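Bretbridge Supported Housing Program
Progress Report to the Grernlow Fund
Second reporting period, ending April

Purpose of this report

This report covers the second period of the grant made to the Bretbridge Supported Housing Program for the conversion of the former Welon office building into apartments for adults leaving hospital or temporary shelter. It sets out the work completed, the position on spending, and the matters on which the Fund's agreement is requested.

Work completed

The building will provide 20 apartments on four floors. At the close of the period, the first and second floors had passed electrical and plumbing inspection, and interior walls were in place on the third. Work on the top floor was held back while the roof drains were replaced. The original drains had been patched several times under earlier owners, and our contractor, Bilgin, advised full replacement before any ceilings were closed. We accepted that advice. The change added 4 weeks to the schedule for that floor only.

The new elevator has been delivered and is stored on site. Installation will begin once the shaft lining has been signed off by the city inspector. The first visit was postponed at the city's request and has been rebooked for a Wednesday morning next month.

Shared areas and furnishing

Each floor will have one shared living room in addition to the private apartments. Future tenants and their support workers were invited to comment on the layouts during the period, and their main requests were for comfortable seating, clear walking space and lighting that can be dimmed in the evening. These points have been passed to the design team.
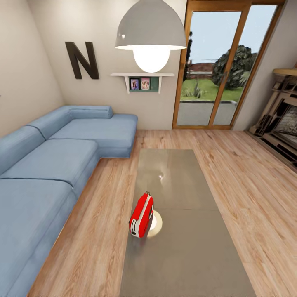 Furniture will be bought in two orders so that the lower floors can open first. Prices were sought from three suppliers, and the contract will be awarded after the delivery terms have been compared. Beds and kitchen items for individual apartments are covered by a separate budget line and are not affected by this decision.

Tenant selection

Applications opened at the start of the period. Referrals have come mainly from the county hospital and the two downtown shelters, with a smaller number from families applying directly. Miłosz Piątek, tenancy manager, has met with each referring agency to explain the eligibility rules and the documents required. Delays have arisen where applicants lack current identification. A small fund of $2000 has been set aside to pay for replacement documents, and $852 of it had been spent by the end of the period.

Finance

Spending on construction is within the approved total. The roof drain work was charged to contingency, which remains sufficient for the rest of the project. Staff costs are slightly under budget – the night support post was filled later than planned.

Matters for agreement

The Fund is asked to agree to the following:
1. Revision of the completion date for the top floor, by the period stated above.
2. Transfer of the unspent staff allowance to tenant move-in costs.

The next report will cover the elevator installation, the opening of the lower floors and the first tenancies.

Submitted by Åsmund Strömberg, Program Director

Related documents
First progress report to the Grernlow Fund
Tenant eligibility rules
Bretbridge neighborhood meeting notes
Referral form for agencies

Contact the program office | © Bretbridge Supported Housing Program | Back to top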